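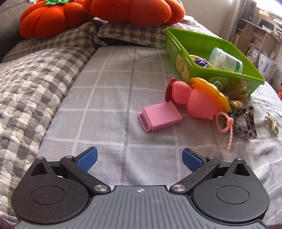

Keeping Pumpkins After Harvest: A Storage Comparison

Project report, Environmental Science
Submitted 07/01/2021

Introduction

Pumpkins are sold in large numbers in October and most of them are bought for decoration. Many are thrown out in the first days of the next month. A whole pumpkin with hard skin can last much longer than that, and the flesh can still be eaten if the fruit has been kept well. My family throws out at least one every year, usually because it has gone soft on the porch before anyone gets to it.

I wanted to find out how much difference the storage place makes. My question was: does an uncut pumpkin lose less weight and stay firm longer in a cool basement than in a kitchen or on an open porch?

Background

A pumpkin is alive after it is picked. It keeps using its stored sugar and starch and gives off water through the skin and through the scar where the stem joins. The warmer the room, the faster this happens. Very dry air also pulls water out. Damp air has the opposite problem, as mold grows on the skin and gets in through any scratch.

Cold can be just as bad. Pumpkins come from warm places and their cells are damaged by temperatures well above freezing if the cold goes on long enough. Frost does the damage much faster. Ice breaks the cell walls, and when the pumpkin thaws the skin looks dark and wet and the flesh turns soft.

Growers usually cure pumpkins before storing them. Curing means leaving them somewhere warm and dry for a week or more so that the skin hardens and small cuts seal over. The stem matters too. If it breaks off, it leaves an open place where rot starts. This is why you should not carry a pumpkin by the stem, even though it looks like a handle.

Materials

3 whole orange pumpkins from Plomilent Farm, same variety, stems attached
Tang kitchen scale, reads in grams
Three room thermometers
Three pieces of cardboard
Old newspaper
Notebook and pen

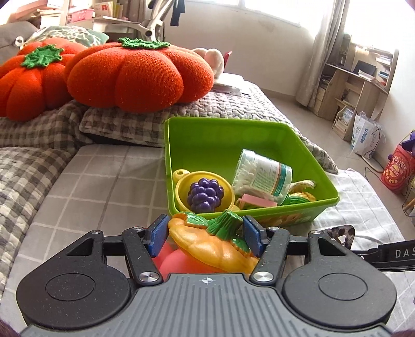

I picked the pumpkins from one bin so that they would have the same growing season behind them. The stand told me the whole bin had been cured in a greenhouse for the same length of time. I looked for fruit with no cuts, no soft places and a dry stem. The scale was the other limit on size. It shows an error message when it is overloaded, so I had to leave the bigger pumpkins behind.

Method

1. I wiped each pumpkin with a dry cloth. I did not wash them, as water left near the stem could start rot.

2. I weighed each one and wrote the starting weight in the notebook.

3. Pumpkin A went in the kitchen on a shelf away from the stove. Pumpkin B went in the basement on a wooden bench. Pumpkin C went on the back porch, under the roof so that rain would not fall on it directly.

4. Each pumpkin sat on cardboard with a sheet of newspaper on top, so that any liquid would show up.

5. Once a week, after dinner, I weighed the pumpkins, read the thermometers, pressed the skin with my thumb in the same four places, and wrote down any marks or mold.

The test ran for 5 weeks. At the end I cut all the pumpkins open to look at the flesh and seeds.

Results

Pumpkin A (kitchen) lost 763 grams. The loss was steady from week to week. The skin stayed bright but lost its shine, and by the fourth week there was a little give under the thumb near the bottom. No mold. When cut, the flesh was stringy and a bit dry in the middle, with a good color. A few seeds had started to sprout inside, which I had not expected to see.

Pumpkin B (basement) lost the least weight of the group. It was firm in all four places every time I tested it. A small patch of white mold showed up beside the stem in week three. I wiped it off with a dry cloth and it came back smaller, on the same spot, and did not go through the skin. When cut, the flesh was firm and smelled fresh. We made soup from it.

Pumpkin C (porch) lost 1,165 grams. For the first two weeks it did better than the kitchen pumpkin. Then there was a frost. The next time I checked, one side had turned dark orange and felt wet, and after that the weight dropped quickly. The newspaper was soaked through by the last week. I did not press the skin in one of the four places on the final check because my thumb would have gone through it. The flesh inside was brown on the bad side and it went straight into the compost.

Discussion

The results support the idea that a cool basement is the best of the three places. The kitchen pumpkin lost weight mostly as water going off into warm, dry air. The porch pumpkin lost weight for a different reason. Most of its loss came after the frost, and part of it was liquid running out through damaged skin. Comparing the two numbers directly is a little misleading for this reason.

It also matters when you stop. If I had ended the test after two weeks, I would have put the porch ahead of the kitchen. A porch pumpkin that is brought inside before the first frost might keep quite well - I did not test this, but I would like to.

There are some problems with the test. I had only one pumpkin in each place, so one weak pumpkin could have changed the whole result. The starting weights were not equal, and I should have worked out the loss as a percentage from the beginning instead of adding it to my notes later. The basement has a dehumidifier that other people in the house turned on and off, and I did not keep a record of it. I read the thermometers only at weighing time, so I do not have the low temperature for the night of the frost.

I also talked to two neighbors on Mandine Street about what they do with theirs. One puts them out in the yard for the squirrels. The other takes them to the Cemeo Garden compost drop, which accepts whole pumpkins as long as there is no paint, glitter or candle wax on them. I had not known about the wax rule, and ours would have been turned away the year before.

Ideas for more work

Repeat the test with several pumpkins in each place and a thermometer that records the low.

Compare pumpkins with and without stems in the same room.

Try a second variety. Winter squash with thicker skin is supposed to keep for months, and butternut would be easy to weigh.

Carved pumpkins would need a separate test with daily checks, as ours have never lasted a full week.

Sources

Notes from Environmental Science, unit on food and waste
Growing and storage sheet from the Plomilent Farm stand
Drop-off rules posted at the Cemeo Garden gate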